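The tenant of the second-floor apartment on Drirkgate has a dining table she would like to eat at someday. She has lived there since August, pays $1,566 a month, and so far takes most meals over the sink.

"The table is where things wait," she says. "Mail waits. Snacks wait. I wait."

She agreed to clear it on Tue 22 November, with me sitting in and being no help. The building belongs to Navby, a landlord she describes as "fine, if you never need anything."

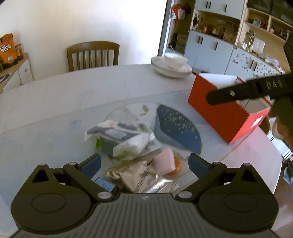 Packets and wrappers share the middle of the table with a pink block and something round and orange.

She bought the table secondhand for $415, mainly for the circle on top, with its wedge of dark blue and gold flecks. "I paid for that design and I see it maybe twice a year," she says. "There's always a bag of something on it."

Her method comes from a class called Aseo, held in a church basement across town. You pick up an item, say where it lives, and take it there. Her trouble is with the second step.

"Half of this doesn't live anywhere," she says. "It's just passing through."

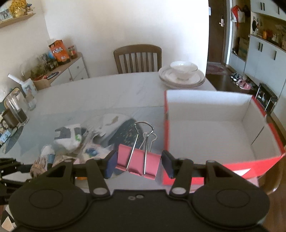

The red box is supposed to fix that. Anything homeless goes in, and whatever is still there in a month goes out the door. I ask whether the pink binder clip is headed for it.

"No, the clip is useful," she says.

For what?

She thinks about it. "Lumbantobing would know." That's the stationery store downstairs, where she has a weakness for office supplies and no office.

The dishes are a separate argument. There is a cabinet for them — she opened it to show me — but it's full of gift bags. She hasn't decided where the gift bags live.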